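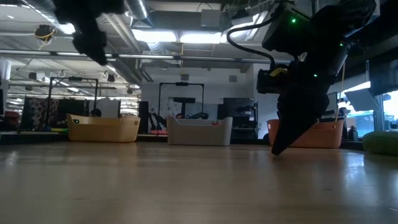 What's in this folder

Hi! This is the README for Sosteo, my sorting set. It covers small green and red things going into three baskets, and everything I wrote down about how they got arranged, mixed up and arranged again. The things are limes, tomatoes and cucumbers. The baskets are yellow, white and orange. If you came looking for a big grocery taxonomy with bar codes and nutrition labels, you want something else, but if you care a lot (maybe too much, like me) about whether a lime belongs next to a cucumber, pull up a chair.

You get one main table, a small table of basket layouts, a word list and this file. The main table has 3000 rows. Each row is one placement, meaning one thing ending up in one basket or failing to. The rows are grouped into 154 rounds, and a round starts with the things out on the surface or in the wrong basket and ends when I call it done. I'm generous about calling it done. More on that further down.

This is release 2. Release 1 went around under the name Vallejo, and if you still have it please throw it out. It had the white basket listed as "gray" in half of the rounds and "cream" in the rest, and I got some very patient emails from Hervé Perrin, who had been trying to join the two tables on color and getting nothing back. Sorry, Hervé. It's "white" everywhere now.

Last full check of the tables: May 30, 2020

The files

placements.csv is the one you'll open first. Columns are round, step, item, item_number, from, to, landed, note. The last two deserve a word. "landed" is yes, no, or rim, and rim means the thing came to rest leaning on the edge of the basket. I went back and forth on whether rim should count as yes. It has its own value now so you can decide for yourself and leave me out of it.

layouts.csv has one line per layout. It tells you which basket stands left, middle and right, and what each one is supposed to hold.

words.txt is the vocabulary. It's short. I kept wanting to write "tub" or "bin" or "bowl" depending on my mood, so the file pins everything down to "basket." You'll still find the odd "bowl" in the note column, where I left my own typing alone.

held_out.txt lists 21 rounds I'd ask you not to peek at if you plan to test anything against the set. They're ordinary rounds, picked by drawing slips of paper out of a mug.

The baskets

All three are plastic, and they have the same general shape, rounded at the corners with cut-outs at the ends for handles. I wanted containers that a person could tell apart by color alone, from across the room, without reading anything. Yellow, white and orange do the job most of the time. Yellow and orange can creep toward each other under warm lights, and if I were starting over I'd swap one of them for blue. But the rounds are done, and I've grown fond of the orange one.

In the tables a basket is always named by its color and never by its position. "Left" turned out to be a terrible name for a basket, given that left depends on which side you're standing on when you write it down. I learned that the slow way, with an eraser.

The things that go in them

Limes are the easy ones to like and the hard ones to place. They're small and they roll, and a lime that's set down a bit too close to another one will nudge it along. Numbered in the table as lime 1 up through lime 4. The numbers are for bookkeeping within a round only. Lime 2 in one round is not promised to be lime 2 in the next, so please don't build a life story for lime 2.

Tomatoes sit better. They have that little green calyx on top, which makes it pretty obvious which way is up, and there's a value for that in the note column ("top up" or "on side"). I filled it in for most of the rounds and then got lazy. Blank means I didn't write it down. It doesn't mean the tomato was doing anything special.

Cucumbers are long, and length is the whole difficulty. A cucumber laid straight will hog a basket. Laid at a slant, two of them can share quite happily. The table calls them "long" and "short" in place of numbers, which is the one place I broke my own scheme, and I'd do it again — everyone who reads the table gets it right away. 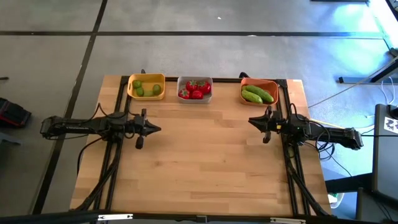 Clorkau Notes, Vol. 2, No. 21

Limes in yellow, tomatoes in white, cucumbers in orange. I call that the home layout, and it's the one to learn first because everything else in layouts.csv is described by how it differs from home. Four limes, four tomatoes, two cucumbers. When a round ends at home the "to" column for its last rows should read yellow, white or orange in agreement with the item, and if you find one that doesn't, it's either a real misplacement or my typing. Check the note column before you write to me. Then write to me anyway!

Other layouts shuffle which basket holds what. In "swap" the limes and tomatoes trade places. In "greens" the limes and cucumbers are both supposed to end up in orange, which gets crowded, and which I included mostly out of curiosity about what counts as full. My rule for full is simple: a basket is full when the next thing put in can't settle without leaning on the rim. You'll see a lot of rim values in the greens rounds for exactly that reason.

Neatness

I get asked about neatness more than anything else. Does it matter whether the tomatoes are in two tidy rows or all bunched up at one end? For the "landed" column, no. In is in. But I like rows, I can't help it, so the note column sometimes says "rows" for tomatoes and "slanted" for cucumbers. Limes I gave up on. They're marked "loose" wherever I bothered, and loose is a perfectly fine way for a lime to be.

If you'd like to do something with neatness as a proper label, I'd be thrilled, but you'd have to add it. My notes on it are spotty and I wouldn't trust them past a casual look. There's an offshoot called Ister where I started scoring each basket for tidiness and then changed the scale partway through. It isn't included. It may come out in July if I can bring myself to redo the early scores.

How a round gets written up

First I set out the baskets and check them against the layout line. Then the starting positions go in, one row per thing, with step set to zero. After that comes a row every time a thing changes place. If it goes from one basket straight to another you'll see both names. If it goes down on the surface in between, that's two rows, and "from" on the second will say "surface." A thing that drops gets "no" in the landed column and then a fresh row when it's picked up.

A round is done when the baskets match the layout or when I decide that enough is enough. The second kind has "stopped" in the note on its last row. I kept those in. A set made only of happy endings would give you the wrong idea about limes.

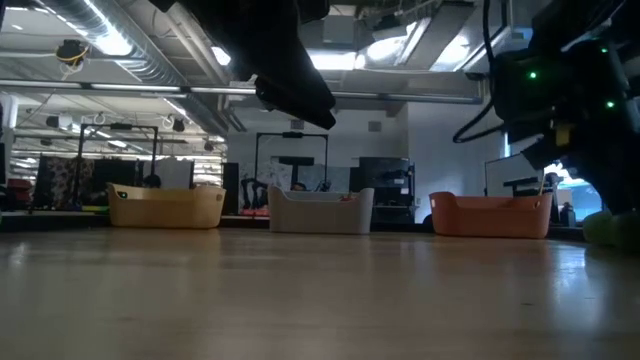 Spacing is the other thing I'd change. I want a clear gap on both sides of every basket, wide enough that something dropped between two of them plainly belongs to neither. In the early rounds I had them nearly touching, and there are rows where even I can't say which basket a lime was headed for. Those have a question mark in the "to" column. Leave them out if you're counting anything.

Things I know are wrong

The word "rim" shows up in both the landed column and the notes, and in the notes it's sometimes about the basket itself (as in "rim toward window"). Filter on the column, please, and don't search the whole file for the word.

Short and long cucumber got swapped in a handful of rounds. I fixed the ones I could work out. The others are flagged "cuke?" in the note.

Layout names are lowercase in one file and capitalized in the other. I know. Hervé has already mentioned it.

There are way more home rounds than anything else, so if you only look at totals you'll come away thinking that limes have some deep bond with yellow. They don't. I just kept setting it up that way.

What it's good for, and what it isn't

It's good for anything where you want plain, small-scale records of things being put away by kind. I've used it to practice table joins and to settle an argument over what "put away" means. It would also make a decent class exercise, seeing as the mistakes are real ones and they're spread all through it.

I wouldn't use it to say anything about produce in general. It has three kinds of thing and three baskets. There are no onions. I've been asked for onions twice and my answer is that you're welcome to add them, as long as you tell me which basket they go in.

Using it and sending fixes

Take it, copy it, change it, and mention Sosteo somewhere if you pass it on. For fixes, send me the round number, the step, and what you think the row should say. Please don't send a whole corrected file, as I'll lose track of what changed and we'll both be unhappy. One line per fix in a plain email is perfect, and I'll put your name in the list at the bottom of words.txt unless you ask me not to.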